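Handheld gripper, one finger closing late, cloth keeps slipping. Pads or linkage?

posted by fekano_bench2

Running a hand-held two-finger gripper for cloth work, picking up and folding towels and such on a white table. Black pads, yellow tips.
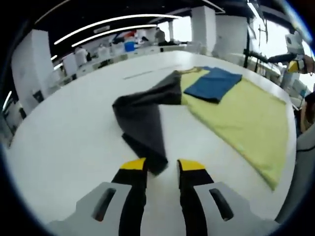 Started on Thursday. Left finger gets there a hair after the right. On anything stiff you don't notice. On a soft cloth the right tip pushes the fabric over before the left one arrives, so I get a pinch of nothing or one thin corner that slides out when I lift. Dark gray cloth is worst, the blue one is ok if it's folded.

What I've done so far:

Wiped the pads with a damp rag, let them dry. Little better for maybe ten minutes.
Swapped the yellow tips left to right. Problem stayed on the left, so not the tips.
Checked the cable at the Clikport connector, reseated it, no change.
Re-ran the zero. Counter was at 1376 cycles since the last one.

The sheet that came with the tool (Trullham, older style housing with the slots) says replace pads at 3000 cycles and says nothing at all about the fingers going out of sync. I'm not at 3000 yet. Don't want to order pads if its the linkage, and don't want to open the linkage if it's pads. Anyone had this? Need it going again by Monday ideally.

Also the trigger feels fine. No grinding. Maybe a faint click near full close but could be me listening too hard.

slotwise

Linkage. Or more likely the slide under the left slot, same thing from your side.

Lint. If you're doing cloth all day it goes in through the slots and packs down behind the finger carriage. Had the same on ours, lag on one side, other side perfect. Pads were a red herring, I changed them and got nothing for it.

Do this in order:

Power off, cable out. Don't skip that, the fingers can jump when you free the slide.
Open the jaws all the way by hand first. Slowly.
Shine a light down the left slot. You want to see bare rail. If you see gray fuzz there's your answer.
Pull the fuzz out with plastic tweezers. NOT compressed air. Air just drives it further back toward the gear and then you really are taking it apart.
Dry brush along the slot, both sides even if the right looks clean.
Move the fingers by hand open to closed 25 times or so. Should feel the same the whole way. If there's a tight spot stop and go look at that spot again.
Cable back in, power, re-zero with jaws fully closed and NOTHING between the pads. Your zero may have been bad as well, if the left was hanging up while you did it then you just taught it the wrong position.

No oil. Repeat no oil. It'll run lovely for a day and then every thread in the building sticks to it.

The click at full close would fit with fuzz too, carriage riding up over the lump and dropping off the other side. If it's still clicking after cleaning then look at the little set screw on the inside face of the left housing. Ours had backed out half a turn. Snug, not tight, the housing is plastic on ours and strips easy.

After that a pass with the brush at the end of every shift. Takes 2 minutes.

quintero_floor

try new pads, ours were shiny and it was slipping on everything. changed them both and it was fine after. i think the 3000 number is for boxes not fabric

hemline_ops

Mostly agree with slotwise but want to add a check before you touch anything, takes no tools.

Close the jaws slowly on a strip of plain paper held upright in the middle of the gap. Watch which way the paper leans. If it leans at the start of travel and straightens out, that's drag, go clean the slide. If it stays leaned all the way to full close, that's an offset, and it's your zero or the set screw, cleaning won't touch it. Do it a few times, write down what you get. Then same test after so you know if you've fixed anything.

On pads, wear wouldn't make one finger late. Worn pads slip, they don't lag. You could have both of course. Press a thumb on each one, if it feels glassy compared to the edge where nothing rubs then change them, and change them as a pair or the grip goes lopsided. Damp rag is okay for cleaning but use water only, whatever's in the spray bottles leaves a film. We found that out with a whole batch of towels on the floor.

And test on the cloth that was failing, laid down crumpled, the way you'll be picking it up. A folded one is stiff enough to hide the lag.

fekano_bench2

ok did the paper thing. Leans right at the start, comes back straight about halfway. So drag. Looked down the left slot with a phone light and there's a plug of gray lint in there like a dryer filter. Right one has some too, not as bad.

Only had metal tweezers so waiting on plastic ones before I go in. Will re-zero after, and I'm leaving the pads alone for now, they don't feel glassy. Will post back when its cleaned.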